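Clarkwood Hotel, Galindo: Room and Amenities Review

Our stay covered two nights in August, in a standard king on the upper floor. The Clarkwood has 91 rooms, a small casino floor and an indoor pool. Rates start at 563 for a weekend package with one dinner included.
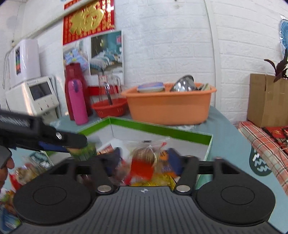 3 min read

Check-in opens at 4 p.m. and took 18 minutes, most of it spent in line. The key cards also control the elevator, and one of ours had to be recoded on the first evening.

The room is well insulated from the hallway. Noise from the casino does not reach it, although the air conditioner cycles loudly at night. The mattress is firm. Blackout curtains leave a narrow gap on the window side – light sleepers should bring a mask. Water pressure in the shower was steady at all hours.

The pool is kept a little cool for long swims and closes at 9 p.m., early for a resort of this type. Towels are handed out at a desk that is not always staffed.

Dinner was at Trudstead, the hotel's grill. The short rib was tender and the sides were undersalted. Service slowed once the Mimix lounge next door opened for its evening show, and the two rooms appear to share waitstaff. The show itself runs long, and the sound mix favors the bass.
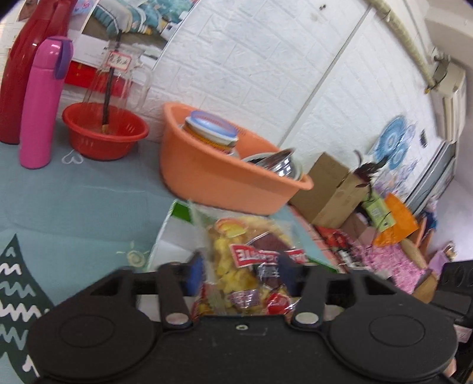
Yellow puffed chips in a clear bag.

Parking is a walk of around 14 minutes from the lobby if the near garage is full. The shuttle stops at midnight.

Rating: 3.5 out of 5. Good room, average pool, restaurant worth booking before the show crowd arrives.

Reviewed by Nelu Nistor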